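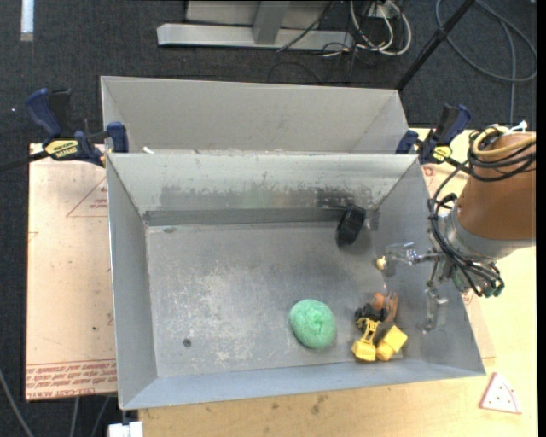 Hi Kendra,

Progress note on the Tirkarwood repair evenings, as promised, and sorry it's a long one. I've been saving things up since July!

First the good news. We're open two evenings a month now, and people have found us. The move to the Engelbrecht building made more difference than I expected. It's right by the bus stop, it has proper heating, and folks wander in on their way home to ask what we're up to (then come back next time with a lamp under one arm). Ebere Ogbonna has taken over the front desk and rewritten the sign-in sheet so it fits on one side of paper. I could have hugged her.

Mostly we see small kitchen appliances, lamps and clothes. Zippers are huge. I had no idea how many coats get thrown out over a zipper, and I've now learned to replace one myself, slowly and with some muttering. We've also had a run of radios, which the older crowd love to stand over and argue about.

Now the money. Of your grant, $500 went on the sewing machine and its table, and I'm really happy with that one. The Storkari order for fuses and test leads came in under what we'd budgeted, so I'd like to move the difference over to printing, if that's okay with you. We're out of flyers and the library keeps asking for more.

What hasn't gone so well is the school sessions. We planned 6 and ran three. The bus fell through for one, and the other two clashed with exams — I should have checked the calendar before I booked them. I've got new dates penciled in for spring and the teachers seem keen, but I'd rather tell you now than have you find it in the final numbers.

Panine, the cafe next door, has started sending over leftover soup on repair nights. It's not in any plan, but people stay longer and talk to each other, and a few of them have signed up to help.

Could you let me know about the printing money before the holidays? I'll send the receipts separately once I've scanned them.

November 30, 2023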